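Number Series Pattern

Last updated: August

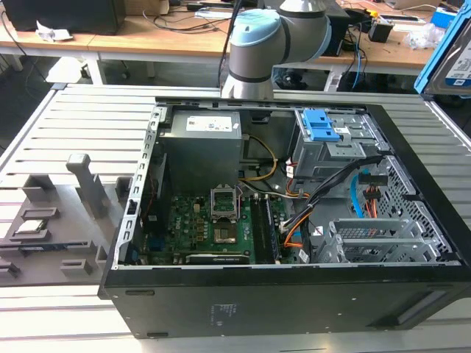 Open desktop computer with its side panel removed and the motherboard facing upward.

The Number Series pattern is a way of handing out document numbers in business software. Every invoice, order, credit note and delivery slip needs a number that belongs to it alone, and the pattern puts the job of choosing that number in one shared place. It is a small idea, and a wonderfully useful one!

Background

Early bookkeeping packages often let each screen work out its own next number, usually by finding the highest one in the table and adding one. With a single user this is fine. With several people posting at once, two of them can read the same highest number and both try to save it. One gets an error, or (far worse) both get through and the ledger holds a duplicate.

A number series keeps the last number used in a record of its own. Any part of the program that wants a number asks the series, which locks the record, raises the counter and gives back the result as text, with any prefix already attached.

Structure

The pattern normally has 2 tables. The header holds the code and description of the series, such as SALES-INV, and says whether users may type in numbers by hand. The lines hold the starting number, the ending number, the last number used and a starting date, so a new range can be set up well before the new financial year and comes into use by itself.

Many versions also hold a warning number. If a range ends at 400, the warning may be set somewhat lower, which gives the office time to add another line.

Gaps

Tax rules in some countries call for posted invoices to be numbered without gaps. A strict series takes its number inside the same transaction as the posting, and if the posting fails, the number goes back. This is safe but makes users queue.

A relaxed series reserves numbers in blocks, often of 100, and keeps them in memory. It is marvellously quick, and well suited to item cards, contacts and log entries, where a missing number does no harm.

Known uses

Peltevon uses a strict series for posted documents and a relaxed one for everything else. Skutard goes further and lets linked series share a prefix, so that each branch can have its own range. In Helten, the series code is picked from the customer group. The Restrepo migration tool reads old counters and builds matching lines, with 108 ready-made series templates.

Category: Design patterns | Business software | Data entry

Related articles
Posting Routine
Master Data Template
Record Locking
Setup Table
Document Archive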